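When the gripper does not let go

Published 2024-03-21

The office of Trurkier is on the second floor of an old weaving mill in Vukilville, and the first thing a visitor gets is a cup of tea and a pair of shoe covers. The head of safety at the company asked me not to print her name. She has worked with hand-held grippers for six years, and she talks about them the way a driver talks about a car that once left him on the highway.

The fault she agreed to discuss happened in September. An operator was practicing with a hand-held gripper, the kind a person carries and closes with a trigger. The jaws closed on a plastic bottle, and then on the edge of his sleeve. He released the trigger and the jaws stayed shut.

"He was not hurt," she says. "I want to say this first, because people always write it last. He had a red mark on the wrist and he was angry, and he was right to be angry."

It took 9 minutes to free him. The power switch was on the side of the unit that was pressed to his arm, so he could not reach it with his other hand. A colleague finally pulled the battery connector. I asked if this was in the training. She shook her head.

"In the training we said: press the switch. We did not say what to do if you cannot press the switch. It is a very simple hole and we walked over it for two years."

The cause was found later, on the bench. A small return spring under the trigger had come out of its seat, and the sensor continued to read the trigger as pressed. The software believed the sensor. There was no limit on how long the jaws could hold with full force, and no comparison with a second signal. The maker of the spring assembly, a small workshop called Kukis, had changed the shape of the seat a few months before. The drawing was sent to Trurkier, but it was filed and not read.

"So is it the workshop? No," she says. "They sent us the drawing. The e-mail is there, with our reply, and our reply says thank you."

After that day she stopped all units and had them opened. There were 200 springs to check, and 133 of them had the new seat. Most of these were sitting correctly, but she did not want to work with the word most. All 133 were replaced. The logs were also searched, and this was the part that made her quiet for a moment when she told me. In 3,235 recorded sessions there were signs of the same fault before, short ones, where the jaws opened a second or two late. Operators had noticed it. They thought it was their own slow finger.

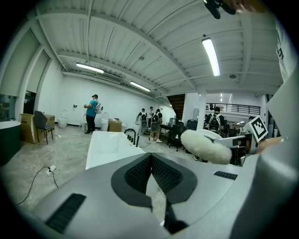

One operator, when I asked about those late openings, told me that he had felt it many times and never wrote it down, as the form had a box for "failure" and a box for "no failure," and a gripper that opens one second late did not seem to belong in the first box. He said he would have written it if there had been a line for small strange things. Such a line now exists. In the first week it was filled mostly with complaints about the straps.

The head of safety reads all of it, the straps also. "A strap that hurts is a reason to hold the tool badly," she says. "And when you hold the tool badly, your sleeve is near the jaws."

Other changes are more technical. The jaws now lose force by themselves if the trigger signal does not move for a set time - the operator must press again to keep a strong hold. Each unit has a pull cord which can be reached from both sides. Before a session starts, the trigger is pressed and released three times, and the software must see all three.

I asked if the operators like the new rules. She laughed.

"They hate the time limit. You are holding something heavy, you are concentrating, and the hand becomes weak under you. We had objects dropped because of it. I had to choose between a dropped object and a closed hand, and for me it is not difficult. But I understand them, it is annoying work."

The time limit is still being discussed. An outside reviewer from Nikolaidis, the firm that inspected the units in winter, wanted it shorter. The operators want it longer. For now it stays where it is, and every drop is written down with the weight of the object and the position of the arm.

Before I left she showed me the old spring, which she keeps in a matchbox in her desk drawer. It is smaller than I expected. I asked if she shows it to new operators on their first day.

"On the second day," she said. "On the first day they do not listen, they only want to try the trigger."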